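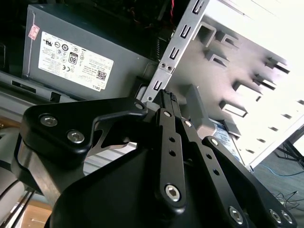
Kristof Meijer wrote to tell us the fan was so quiet he had sent it back as faulty, then had to ask for it again. We have added a small light to the hub. Sorry, Kristof.

Vutex 4 Case Fan

The fourth Vutex, and the first we would put in a bedroom. It moves air from the front of a desktop computer to the back, which is all we have ever asked of a fan, and it does so without the whine that earned the Vutex 3 its nickname in the Nastthorpe office.

Fits most tower cases. Does not fit the Carroll Slim, whatever the forum says.

In the box
Fan, screws, one spare screw (you will drop one), rubber mounts, cable. The leaflet is in 23 languages and is wrong about the arrow in all of them. Air goes the way the arrow on the fan points.

Top speed: 1,086 rpm
Cable: long enough, unless your case is enormous
Weight: 158 g
Colours: black. We did a white one in January and it went beige.

Cleaning
Switch off, unplug, soft brush. Hold the blades still while you do it.

Spares and returns are handled from Lasbridge. Please put the screws back in the bag.

Page updated 12 August 2024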